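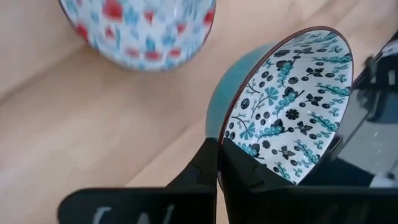

Teal bowl, gripped at the rim.

October 20, 2018

Spent Saturday on bowl demonstrations with the Ronden setup. Sandra Haslam drove and I kept the log. We have 152 usable episodes toward a target of 500.

The rim grasp is the hard part. The wrist view shows the fingers well but gives little sense of depth, so Sandra slows down for the last bit of the approach and closes only when both fingertips straddle the edge. Episodes where she corrects mid-grasp stay in. Episodes where she lets go of the controls get cut.

For placing, the target is the perforated metal tray. I mark the end of an episode when the gripper is fully open, before the arm retracts.

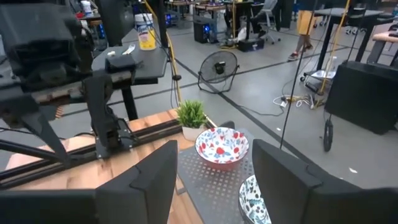
Still to fix

Log timestamps drift between the two arms. I'll resample before training.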